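Sunday, evening
by the tenant of number 11

Today I finally opened the things for the house number. They waited on the shelf since March, when I moved to Okcombe, and every week I told myself that the next week I would do it. The postman still leaves my letters at 222, because my door has nothing on it, and the lady there is becoming tired of walking over to me.

I cleaned the white table first. In the morning the light in that room is very soft and I like to work there before the street becomes loud. I pulled up the blind, made tea, forgot the tea. Then I put the clear case at the back of the table, with the black mat in the bottom, and the black box in front of it. 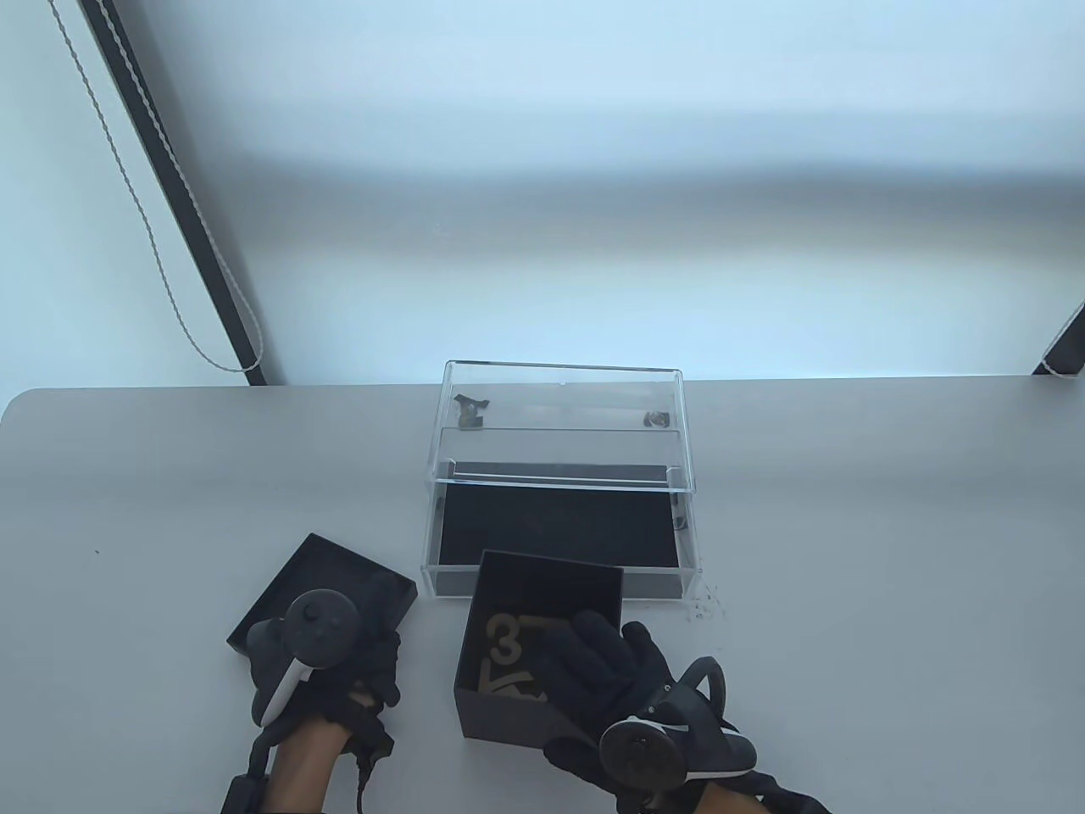
The box open, with the gold 3 inside.

I bought the numbers from Zotetti, a small shop on the road to Rurwood. It was a mixed set, sold cheap, and the man did not want to open it for me. So of course I have a 3, which I do not need at all. The gold color is nicer than I remembered. In the shop I thought it was too yellow, but at home, near the black cardboard, it looks quiet and a little bit old-fashioned.

The crumbs on the table annoyed me. There were small dark ones next to the case and I do not know from what they came. I will wipe it again tomorrow with the damp cloth, and also the inside of the case, where a little piece of something dark was by the wall.

I am still not decided about the door. My first idea was to fix the numbers with glue. My second idea is to lay them on the black mat and stand the whole case in the window – then I can take it with me when the contract ends. My mother would say this is silly, a house number must be on the house.

After lunch I read a little and did not go back to it. Bus 77 did not come, so I walked to the shop for bread and milk. Two letters were waiting for me on the step when I returned. I must buy the lady at 222 some flowers.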